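Rukstead Tenants' Forum
Shared Kitchens > Rules and Notices
Topic: Crockery deposit at Haten House

haten_office
Feb 10, 2022
Residents are informed that the kitchen on floor 3 will move to a deposit system for shared crockery. Each household will pay a single deposit, refundable on departure. The inventory taken in December recorded 103 missing items.

unit469
I must object. Our household uses its own plates and returns anything it borrows. A uniform charge is not equitable.

plalter_row
We adopted the same measure at Plalter Row and losses fell within one season. Plain white bowls were the first to disappear, as they match everything people already own.

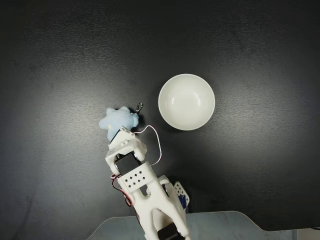 Replacements were ordered in a single pattern - this kept the cost per piece low and made stray items easy to identify. I would recommend the same at Haten House.

unit469
Identification is a separate matter from payment. Would the office consider an exemption for households that sign a waiver?

haten_office
A waiver may be submitted in writing. Households that sign one may not draw from the shared cupboard.

unit469
Those terms are acceptable. I maintain my objection to the deposit itself.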